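From: Ulla Solberg
To: Eide Sourdough and Home Baking list
Subject: Re: Overnight dough in a cold kitchen

Hello all, and welcome to the several new names I've seen pop up this week!

On Saturday, the Flultell bread group wrote:

> My dough sits out all night and has barely moved by
> breakfast. The recipe says 800 grams of flour and 90 grams
> of starter. The kitchen gets down to 60 overnight. Do I
> need more starter, or just more patience?

Patience first, I'd say, and then a little more starter if patience runs out (mine does, every January). Sixty degrees is chilly for a dough with that little starter in it. I'd go up to 151 grams, which sounds fussy, but that happens to be what my old jar gives me when I scrape it clean, and it has worked so well that I've never bothered to round it off.

The other thing I'd try is warmer water. I used to mix with whatever came out of the tap, and in winter that set me back hours before I'd even gone to bed. Now I warm it until it feels like a baby's bath, and I put the covered bowl in the oven with only the light on. Do tape a note over the oven knob! I once preheated with a bowl of dough inside and the plastic wrap was a sorry sight.

Please don't go by the clock, either. Look for a domed top and bubbles along the sides, and give the bowl a good jiggle. If it wobbles like custard you're there, whether that's at six in the morning or noon.

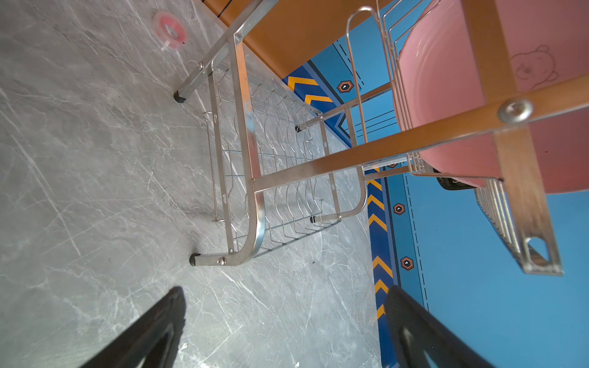 Posted by Ulla Solberg to the Eide list

A wide basin makes a fine cover for a loaf on its final rise, by the way. Turned upside down over the whole board it keeps the drafts off, and you don't get a towel stuck to your dough. Mine gets rinsed and put up on the dish rack with everything else.

I still owe two of you the rye formula from the Zaltton bake day. It's in a notebook somewhere upstairs and I'll type it up once I find it.

Warmly,
Ulla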